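Plillulon opens its Berkow robotics site to visitors

Berkow, February 21, 2020 – Plillulon, which plans automation for small and medium-sized laboratories, has held an open day at its Berkow site. Laboratory managers, technicians and students came to see how a two-arm work cell is planned and tested in simulation before any equipment is ordered.

The demonstration was built around plate handling, a job many laboratories still do by hand. The simulated cell has two white arms mounted behind a single table, with a holder and a plate position within reach.
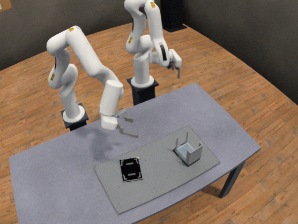

Visitors were taken through the planning work in small groups. Each session began with the layout of the table and went on to the order in which the arms should move. Staff then answered questions about cost, floor space and training.

"People often come to us with a drawing of their bench and a list of things that go wrong," said Elvia Cárdenas, who leads the simulation team at Plillulon. "We can try a layout on screen in the morning and change it after lunch. That is much harder once the table has been bolted down."

Part of the programme dealt with gripper positions. Multi-well plates leave little room for error, and the team explained how it checks the approach to each stand and frame from close up as well as from across the room.
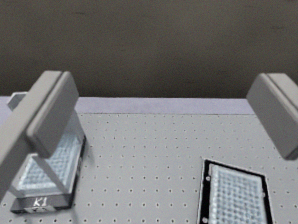

The planning software, Prastinen, was developed by Plillulon with its engineering partner Cuevas. It lets users move fixtures, change the reach of a task and run the same sequence again with small differences in where the plates sit. A typical study runs a task 1000 times before a layout is put forward to the customer.

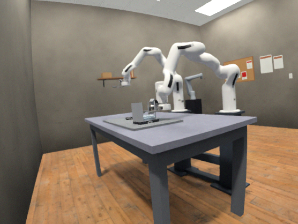 The simulated work cell, with both arms mounted behind the table.

Cuevas engineers gave 2 short talks during the afternoon. One covered shared working areas, where two arms must be kept out of each other's way. The other looked at how fixtures can be designed so that a gripper has enough space to close and let go.
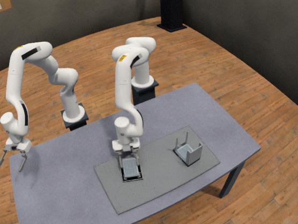 Questions from the floor were mostly practical – how long a study takes, who owns the results, and whether an existing bench can be kept. Plillulon offers studies for new and existing benches, and results are handed over to the customer in full.

The company will hold its next open day in Berkow in October. Places are free but must be booked in advance through the Plillulon visitor office.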